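Why Do Shadows Stretch?

Kids' Science Corner, 12/27/19

Have you ever tried to run away from your own shadow? You can zigzag, you can jump, you can spin in circles across the whole playground, and the moment your feet touch the ground again, there it is, stuck to your sneakers! Shadows are some of the oldest toys in the world, and they are also great teachers. Let's find out how they work.

Light is in a hurry

Light travels in straight lines, and it is incredibly fast. When you switch on a lamp, the light zooms out and keeps going until it bumps into something. If that something is a window, most of the light slips right through. If it is a brick, the light can't get past. Behind the brick there is a patch where the light didn't land, and that patch is a shadow.

Things that block light are called opaque (say it like this: oh-PAKE). You are opaque! So are dogs, doors and pancakes. Things that let light straight through are transparent, like clean water in a glass. And some things are in between. Wax paper lets light through but scrambles it up on the way, and the word for that is translucent.

Long in the morning, short at lunch

Kids in the town of Prarkville have a game they play on the way to school. Everybody tries to touch the top of Foller Hill with their shadow's head. In October, when the sun comes up late and stays low, their shadows stretch way out over the grass, with legs like giraffes! By lunchtime the same kids have much shorter shadows.

The kids didn't shrink. The sun moved higher in the sky (really it was the Earth turning, but it looks like the sun is moving). A low light makes a long shadow. A high light makes a short one. You can test it with a flashlight and a crayon standing on its end. Hold the flashlight down low, then lift it slowly up and over, and watch the shadow pull itself in like a turtle.

People used this trick to tell time long before there were clocks on phones. The big stone sundial in Rankin Park is 69 inches tall, and its shadow creeps around a ring of numbers all day long. It doesn't work at night, of course!

Sharp ones and fuzzy ones

Look closely at the edge of a shadow next time. Is it crisp, like it was cut with scissors? Or is it blurry? A tiny light makes crisp edges. A big, wide light, such as a cloudy sky, makes soft ones, because some of the light sneaks in around the sides. 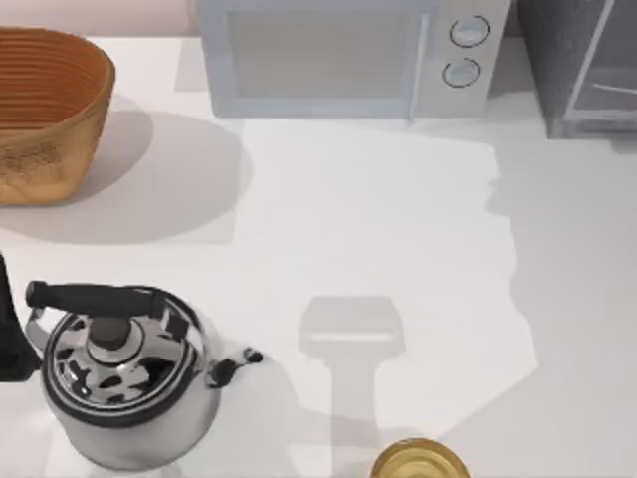
Pale surfaces are the best places to go shadow hunting, and your kitchen may be full of them. A dark rug hides shadows, but a light one shows them off. See how the wicker basket throws a big, rounded gray shadow over the white countertop? All that weaving on the sides, and the shadow is one broad shape! Shadows are like that. They keep the outline and leave out the colors.

Try it yourself

Tape a big sheet of paper to the floor by a sunny window. Stand a toy on it and trace the shadow with a pencil. Write the time next to your line. Come back an hour later and trace it again in a different color, and keep going until the sun leaves the window. Which way did the shadow walk?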